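Tiketti - Ticket 111: Left hand position drifts during box lifts
2 min read

Opened by: Dardo Benítez
Assigned to: Romain Riviere
Project: Prarkutau, box handling set
Opened: 2024-02-27
Priority: normal

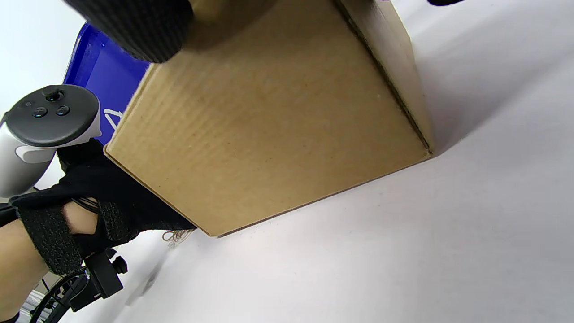 Problem

Dardo: Recording two-handed box lifts at the Brandimlow bench. Gloves on both hands, VR controller on the bracket near the wrist, cardboard box held by a lower corner and the upper part. The left hand track slides away from where the hand is. It starts when the box gets tipped up toward the person and gets worse the longer the box stays tipped. When the box comes back down, the track jumps back. Finger data looks fine the whole time.

I found it in 26 of the 300 takes from this batch. All 26 are tipped lifts. Flat lifts are clean.

Tried so far

- Restarted the tracking software. No change.
- Swapped the controller battery. No change.
- Redid the glove calibration, both hands. No change.
- Recorded the same lift with a smaller box. Drift is there but much shorter.

Log

Romain: Can you check the knob on the bracket? If the controller can turn on the mount, you would see an offset, but it should stay after the box comes down. Yours goes away, so I doubt it's that. Please check anyway.

Dardo: Knob was tight. Marked the bracket with tape and did ten lifts. The mark did not move.

Romain: OK. Then I think the box is blocking the headset's view of the controller. Once it can't see the controller it goes on motion sensing alone, and that wanders after a second or so. Where is the headset?

Dardo: On the stand at the front of the bench, at chest height.

Romain: Move it up and to the left, angled down. Paredes has theirs set that way and they use bigger boxes than we do.

Dardo: Moved it. Repeated the tipped lifts with the large box. Drift on 2 takes, both where I held the box up for over 20 seconds. Everything else is good.

Romain: Good enough. We don't need holds that long, the task sheet says to set the box down after the turn. I'll add a check that flags any take where the controller loses sight for more than one second.

What to do with the bad takes

Pull the 26 from the training folder and put them in "review". Don't delete them - the finger data may still be useful. Re-record the same lifts with the headset in the new spot. Use the same task names so the labels match.

Status

Headset moved. Flagging check is written, not merged yet. Re-records planned for March. Ticket stays open until they are in.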